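Trivet keeps sliding on a printed tablecloth

Tomar
Posted in Kitchen & Table, 48 views

I have a white tablecloth with a gray branch print and little dark red flowers all over it, and a square floral trivet that I like more than is reasonable. The trivet will not stay where I put it. Every time I set down a pot it goes for a short walk and takes a fold of cloth with it. It also never sits square to the table, though I accept that this may be a personal failing.

Second problem, while I have your attention: is this too many flowers? My sister says the trivet vanishes into the cloth and that one day somebody will put a hot pan down next to it by mistake. I say the dark border saves it.
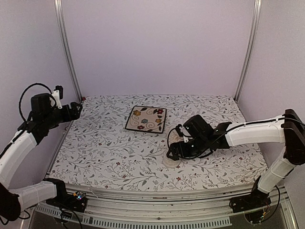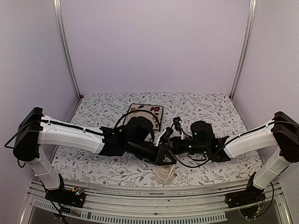

Same cloth and same square in both.

I would prefer not to glue anything to anything. The cloth goes in the wash a lot, we eat at that table twice a day, and I'm not buying a new trivet. I paid 20 dollars for this one at a church sale in May and I intend to get my money's worth.

Skutton

Get a plain cloth. Problem solved.

Trilok Kandpal

You have two slippery layers there and you need to deal with both. The cloth slides on the table, and the trivet slides on the cloth. Most people fix the second one and then wonder why the whole lot still moves.

For the table, put a felt or rubber-backed pad under the cloth. Cut it an inch or two short of the edge so it doesn't peek out. It also gives you a bit more protection from heat, though I wouldn't rely on it alone.

For the trivet, turn it over and look at what's on the bottom. If there are old felt feet, peel them off - felt on cotton is practically a sled. Wipe the back with rubbing alcohol, let it dry, and stick on four small silicone bumpers, close to the corners. Check the package for a heat rating before you buy. Yes, they have adhesive, but it goes on the trivet and your cloth can be washed as often as you like.

As for the flowers, I'd leave them alone. Gray branches are quiet enough. If your sister is worried, she can carry the pots.

Esel

Seconding the pad under the cloth. I used shelf liner from the roll because I had more than 1000 feet of it, or so it felt when I moved house. Works fine, looks terrible, but it's under a tablecloth. Don't leave it on a varnished table all summer though. Ask me about my varnished table.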